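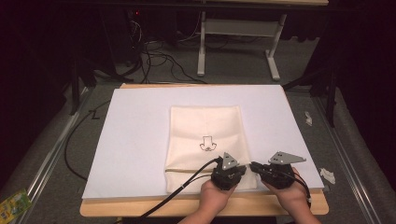 Where the Broth Starts at Four

The dining room at Urkalden holds nine tables, and on most evenings all of them are taken by half past six. The restaurant sits on a sloping street in Flindport, two blocks up from the ferry landing, between a shoe repair shop and a bank branch that closed years ago. There is no sign over the door. The name is painted on the glass in small green letters, and people walk past it twice before they find it.

Tumelo Baloyi has run the kitchen since the place opened. He came to Flindport to cook on the ferries, stayed on land after two winters, and took over the lease when the previous tenant, a fried fish counter, moved closer to the water. The fryers went out the first week. The long flat stove stayed, and most of what he cooks still happens on it or in the deep pots at the back.

The pots are the reason people come. Urkalden serves one main dish, a clay bowl of fish broth with barley, greens and whatever was landed that morning, and it has served it every night the doors have been open. Baloyi begins the stock at four in the morning. Heads and frames go in first with onion, fennel tops and dried lemon peel, and they come out again after 40 minutes. He is strict about that. Left longer, he says, the bones turn the liquid chalky and it never comes back.

The strained stock then goes over a second batch of bones, fresh ones, for the same length of time. By then it is light brown and smells more of fennel than of fish. Barley is cooked on its own in salted water and kept apart until the order comes in, so it holds its shape.

How a bowl is put together

A bowl is finished to order and takes six or seven minutes. The cook warms the clay in the oven, ladles in stock, adds barley, then lays the fish on top in thick pieces and covers it. The fish cooks in the heat of the bowl. Greens go in last, torn by hand. On the night I ate there the fish was hake, firm and very clean, with mustard leaves and a spoonful of red pepper paste that the kitchen calls Amin.

Amin is made in the restaurant every March and kept in jars under the stairs. Peppers dried the autumn before are soaked, ground with garlic, salt and toasted cumin, and left alone until the heat settles down. It is sharp at first and then sweet. A small dish of it comes with every bowl, and a second dish costs nothing. Regulars stir all of it in at once. I would add it a little at a time, because the broth is good enough to taste plain for the first few spoonfuls.

The bread is baked next door to the kitchen in what used to be a coal store. It is a flat, chewy loaf with barley flour in it and a dark crust, brought to the table torn in half. Butter comes if you ask for it.

What else to order

There are three starters, and they change less than you might think. Pickled mussels with celery have been on the list from the beginning. The smoked potato with sour cream is the better choice on a cold night. The third is usually a salad, and in January that meant shaved cabbage with apple and a dressing made from the bread starter, which was more interesting than it sounds and a bit too salty.

Dessert is a baked custard or a glass of Murkurex, a bitter herb drink from the hills behind the town. It is poured over one large piece of ice and tastes of orange pith and pine. The custard is plain, set just enough to hold on a spoon, with burnt honey over the top. If there are two of you, get one of each.

The wine list is short. Most of it is white, and the house pour is dry and slightly salty and comes in a small carafe. Beer is limited to a single local lager. The staff will bring tap water without being asked.

The room

Seats at the counter face the stove and are the ones to have. You can watch the bowls come out of the oven and hear the lids go on. The tables along the wall are quieter but close together, and the two by the door get a draft whenever somebody comes in. The floor is bare tile, and by eight o'clock the noise is considerable.

Service is quick and not especially chatty. Our server told us which fish it was, where it had been caught and that the last one had just gone to the table behind us — then came back a minute later to say there was one more. Dinner took an hour and ten minutes from sitting down to paying, which seems to be normal here.

Baloyi has been asked to open a second place across the harbor and has so far said no. He would need another set of pots, he says, and another person willing to get up at half past three.

Urkalden, Flindport. Open for dinner only, closed the first week of every month. Counter seats are not reserved. Tables can be booked by telephone, extension 3660, in the afternoon. Cash and cards accepted. Visited for this article January 14, 2023.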